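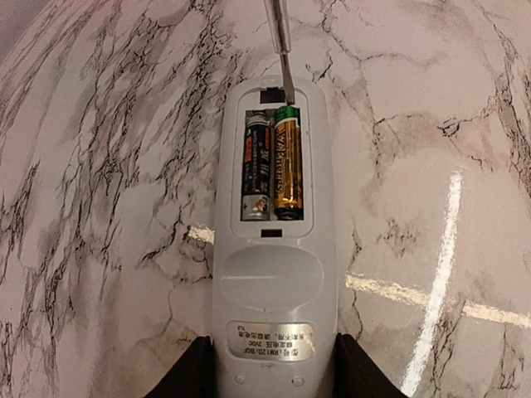
Drorell Release Third Album, "Rundundale", in October

Hollirbridge, May 20, 2025 - The four-piece group Drorell will release their third album, "Rundundale", in October on the label Hsu. The record has ten songs and was made in the former grain exchange in Hollirbridge, where the group has rehearsed since before their first single. It will be available on vinyl, on compact disc and as a download.

"Rundundale" follows two years in which Drorell played very little in public. The group used this time to write, and also to learn instruments that were new to them. The pump organ, which is heard on six of the ten songs, came from a chapel that was closing. It is tuned a little lower than modern pitch, and the group decided to tune all the other instruments down to it. For this reason the guitars have a slack and dark sound, especially on the opening song, "Low Water, Late Bus".

The album takes its name from the valley where two of the members grew up. The words speak of roads, of relatives who moved away, and of a flood which the older people of the valley still use for counting the years. Most of the songs are slow. The exception is "Tin Whistle Government", which is under two minutes long and was recorded in one take at the end of an evening. The group did not plan to keep it, but on the next morning they preferred it to the longer version.

The recording was done on eight-track tape, with all four members playing in the same room. Singing was added later only on "Parish Lamps" and "The Second Ferry". On several songs the rain on the roof of the building can be heard, and the group asked that it should stay. The mixing was made at the same place during the winter, and the label heard the finished album for the first time in February.

In a common statement the group says: "We wanted to make a record which you can play at low volume in a kitchen and still hear every word. The organ decided many things for us. It is slow to answer, so we also had to play slower. After some weeks we liked this very much."

The first single, "Parish Lamps", is sent to radio stations together with this release. On the B-side is "Wool", a song without words for organ and two violins, which is not on the album.

**Track list**

1. Low Water, Late Bus
2. Parish Lamps
3. My Aunt in the Orchard
4. Tin Whistle Government
5. The Second Ferry
6. Rundundale
7. Salt for the Steps
8. A Letter to the Surveyor
9. Counting from the Flood
10. Slow Bell

**Formats**

The vinyl edition is pressed in 1,427 copies, and 400 of these come with a printed book of the song words and the chords. The book has been typeset by the group's drummer, who worked as a printer before. The compact disc comes in a card sleeve with the same cover drawing - a plan of the valley in blue ink. There will be no second pressing of the edition with the book.

**Concerts**

Drorell will play the whole album in its order at the grain exchange in Hollirbridge in the week of the release. The hall holds 590 people, all seated. The pump organ will be used on the stage, but it cannot travel far without being tuned again, so for the other concerts the group is preparing arrangements with harmonium and viola. The dates of these concerts will be announced by Hsu during the summer. A short set of older songs will be played after the interval, among them "Harbour Clock" from the first album, which the group has not played for several years.

**About Drorell**

Drorell started as a duo of voice and guitar and became a group of four when they recorded their first album, "Small Weather". The second album, "Ninety Steps", was made in a rented house by the sea and had more electric guitar and drums. All three albums are released by Hsu, an independent label which works from Hollirbridge and publishes mainly songwriters and chamber music.

**For the press**

Advance copies for review are available from the Hsu press office, as a download or on compact disc. Please write which format you prefer. Vinyl copies cannot be sent before the release. The group is available for interviews in English, by telephone or in Hollirbridge - requests by the end of August, please. The words of all ten songs can be sent in one document, and they may be quoted in reviews up to four lines from each song.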